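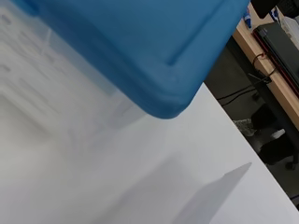
Blue lid, clear tub, white table. Packing end, mid-morning.

1/ I've been asked a few times what I think of the arms now that we've had them since July. Short version: they're fine. Long version is a thread, sorry.

2/ For anyone new: I work on the small parts side at Clukura. We put bits in tubs, put lids on tubs, put tubs on a trolley. I've done it for 7 years. It is not glamorous and I never said it was.

3/ The system we've got is called Prirnora and it's sold by an outfit called Workerura. The pitch was that it would "free people up for higher value tasks". I wrote that down at the meeting because I wanted to check later what the tasks were.

4/ It's later. The higher value task is standing near the arm.

5/ To be fair to it, and I do want to be fair, picking up a light plastic thing and putting it somewhere is exactly what my wrists were sick of. If a machine wants that job it can have it. I've got a drawer of wrist supports at home I'd happily bin.

6/ But look at the numbers on the slide we were shown. 400 tubs a shift, it said. Our best shift so far is 222. That one's on the whiteboard by the door with a smiley face next to it, so I'm not giving away any secrets.

7/ Before the arms we didn't have a number for a shift. We just did what was there and went home. Now there's a number and it's ours whenever it's low and the system's whenever it's good.

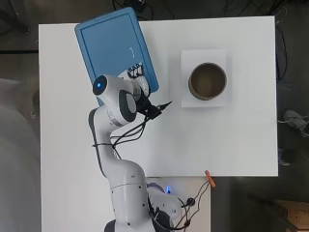 8/ What I spend the time on now is setting up. Where things sit on the table matters far more than it did when it was only hands. I can pick up a tub that's been put down crooked without thinking about it. With the arm, crooked is a conversation.

9/ So we've all become very tidy. Somebody will square a sheet of paper to the table edge and then stand back from it like they've hung a picture. I do it too. I caught myself doing it at home with the place mats.

10/ And cables. I never had an opinion about cables before this year. I now have several — mostly about where I'd like to put my feet.

11/ Someone always replies "but it'll get better". Maybe! I've heard that about the car park barrier as well. What I'd like is for the plan to be based on how it works this month, because this month is when I'm on shift.

12/ Things that have got better, so I'm not accused of moaning. Less lifting. Fewer sore hands by the end. The newer starters like it and two of them are getting properly good at setting it up, better than me. They should be paid for that and at the moment they aren't.

13/ That's my real gripe. Setting up an arm is a skill. It takes weeks to get a feel for it. On paper we're all still "packer", same grade, same rate, and the word "operator" only comes out when there's a visitor.

14/ Things that have got worse. It's quieter between people. When there were four of us round a table you'd talk all day. Now you're one to a station and you're watching, and it's surprisingly tiring to watch something do a job slower than you'd do it.

15/ Also breaks. We used to stop when a batch was done. Now it's whenever the arm stops, and it doesn't stop at ten past ten with the kettle on. It stops at twenty to twelve when you've only just sat back down.

16/ The newsletter that goes round the site (it's called Tam, don't ask me) ran a piece saying the system had handled 3,539 items "without human intervention". I was there for a fair few of those. I intervened. I'd like my interventions back please.

17/ I don't think anyone was lying. I think if you only look at a spreadsheet, a person nudging a tub an inch to the left doesn't show up. There's no column for it. I've asked for a column.

18/ Am I against it? No. I'd vote to keep it if we had a vote, mainly for the wrists. I just don't believe the slide, and I'd like whoever makes the next slide to come and do a full shift with us first. Not the tour, the shift.

19/ Someone's asked if any jobs have gone. None so far. Two people left in the spring and weren't replaced, and you can make of that what you like — I know what I make of it.

20/ Right, kettle. Will answer replies after tea, if it's about pay I'll answer those first.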